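The price of smaller

July 18, 2021

Every summer the crisp makers would like us to believe that nothing has changed. The bag is the same height, the colours are as loud as ever, and the price on the shelf has hardly moved. Then you get it home and turn it over.

I spent part of July buying snacks I don't much like, in Brusau and the two villages down the road. The Nadari paprika puffs I remember at 158 grams a bag are now sold in a "sharing size" that would be gone before anyone had sat down. Gratenora has gone further and sells a 65 gram packet with the word "generous" on the front. Generous to whom, it doesn't say.
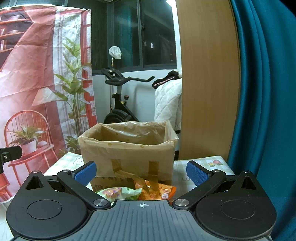 Snack bags beside a lined cardboard box.

The firms have their answers ready. Cooking oil is dearer, so is packaging, and shoppers have asked for smaller portions. I'd like to meet these shoppers. At the Lazăr shop, where I stood by the till for over two hours, I heard complaints about the heat, the bus and the price of melons, and not a word from anybody begging for fewer crisps.

The health argument deserves a harder look too. If the aim were to have us eat less, the multipack would have gone long ago. Instead it sits by the door, two for the price of one and a bit, each little bag mostly air.

Unit prices are printed on the shelf labels, in type you need to crouch to read. I crouched. The small bags cost more per gram in every shop I tried.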